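The Regent of Felden

The Regent of Felden is a verse tragedy in five acts by Wenche Granström.
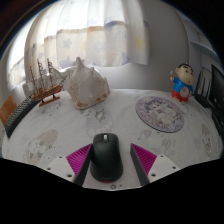 It follows Jultau, a younger son who serves as regent for his nephew and slowly takes the crown for himself. The play runs to 3222 lines, of which Jultau speaks 919. His longest soliloquy, in Act 2, comes just after the death of his brother Zapata. Signe Sandberg edited the acting version, which drops the tavern scenes and gives the closing speech to the widowed queen.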